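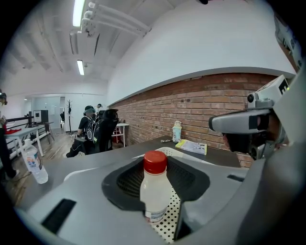 Section 4: Setting Up Your Shared Table

Welcome to the part of the Pluvholm Shared Room Guide that most people flip to first, and we don't blame you. By now you should have the tables standing, the chairs put together and the wire baskets out of their wrapping. What follows is how to lay out bottles, booklets and small supplies on a table that several people will be using through the day, so that everyone can find the thing they came for (and nobody goes home with the wrong water bottle!).

Set aside 34 minutes for your first table. The second one always goes faster.

Before you start

Clear the tabletop completely and wipe it with a damp cloth, going right into the corner where the table meets the wall. If your table stands against bare brick, as ours do in the Dendthorpe room, brush the brick down first with a dry hand brush. Brick sheds a fine grit for years, bless it, and the grit shows up terribly on a dark surface.

4.1 Placing the basket

1. Set the wire basket near the middle of the table, where a person can reach it from either end.

2. Press down gently on each corner of the basket. If it rocks, turn it a quarter turn and try again.

3. Put the lighter supplies in first and leave the top third open. It will look half empty, and you'll be glad of the space by lunchtime.

Note: The basket is rated for 11 pounds. It will hold more than that for a while, but the base begins to bow and then it never sits flat again.

4.2 Bottles

4. Check that every cap is screwed down before a bottle goes on the table. A quick twist with your fingertips is enough.

5. Stand supply bottles upright with their labels turned toward the chairs. Small bottles can go back by the wall – tall ones belong where an elbow won't catch them.

6. Keep drinking water at the opposite end from the supply bottles. A plain white bottle and a water bottle look more alike than you'd think when someone is busy and reaching sideways.

7. Write names on personal water bottles with the marker from the starter pack. It wipes off with rubbing alcohol when you want to start fresh.

Caution: Never pour a supply into a drinking bottle, even for an afternoon, and even if you label it. Empty supply bottles should be rinsed, capped and put in the return crate.

Caution: Don't peel off or cover a printed label. If a label has become hard to read, move the bottle to the return crate and ask for a replacement.

4.3 The booklet

8. Lay the booklet flat on the table by the wall, where it stays clear of spills and can still be picked up in a hurry.

9. Write the date you opened your first supplies inside the front cover. Kęstutis Žukauskas, who set up the Gimville room, adds the dates of refills as well, and we've come to like that habit very much.

4.4 Chairs and floor

10. Pull each chair out fully and turn it once. A high-backed chair needs 2 feet of clear floor behind it.

11. Hang coats and bags on the coat rack, and keep the path to the door open.

Go on to Section 5 for the end-of-day routine.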